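Removals firm Wuyts opens storage depot in Plamilham

4 May 2024
14 shares | 2 comments

The removals firm Wuyts has opened a storage depot on the edge of Plamilham, giving households somewhere to keep their furniture when the dates for moving out and moving in do not match.

The depot has 200 lockable units in two sizes. The smaller one takes the contents of a one-bedroom flat and the larger is meant for a family house. Customers can rent by the week, with a minimum stay of two weeks, and can book a van and crew at the same time.

Wuyts took over the building in February. It was used before that by Dikotia, a carpet wholesaler that has moved to smaller premises near the ring road. The loading bays have been kept, but the upper floor was stripped out and fitted with a new goods lift.

Nele Vanhove, who manages the depot, said most enquiries so far had come from people caught between two completion dates.

"A sale slips by ten days and suddenly there is a houseful of furniture with nowhere to go," she said. "We used to send those jobs to a store in another town and bring everything back again. It cost the customer two long trips."
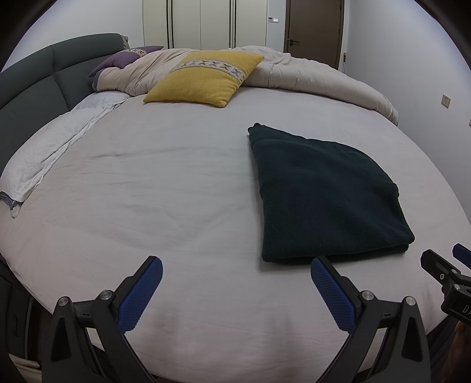
Goods are packed into wooden crates at the customer's home and the crates stay sealed until delivery. Customers who want to get at their things during the rental need to give a day's notice, and there is a small charge for each visit after the first. Mattresses and sofas must go in covers, which the crew will supply. The firm will not store food, plants, paint or gas bottles.

Cover for loss or damage is included up to a value of £2000 per unit. Anything above that has to be declared on the inventory form before collection, and Vanhove advised people with pianos or antiques to ask for a visit first - the price given over the telephone assumes ordinary household goods.

Parking was the main worry raised by neighbours when the plans were shown last year. Wuyts has agreed that lorries will not arrive before seven in the morning or leave after eight in the evening, and that they will use the northern entrance only. Staff cars are to be kept off Mill Row.

The depot will also hold stock for Prerkero, an office furniture supplier, which has taken part of the ground floor on a separate lease. Wuyts said this would not reduce the space for households.

Anyone who books a local move before the end of the summer will get the first week of storage free. A deposit of £400 is payable on the larger units and is returned when the unit is emptied. The office is open to callers every weekday morning, and viewings of the units can be arranged at the front desk.

Related items
Parking suspensions: how to apply before moving day
Plamilham ring road works to last into autumn
Charity furniture shop looks for a bigger van
What to check on a removals quote

Contact the newsdesk | Copyright Plamilham local news | Back to top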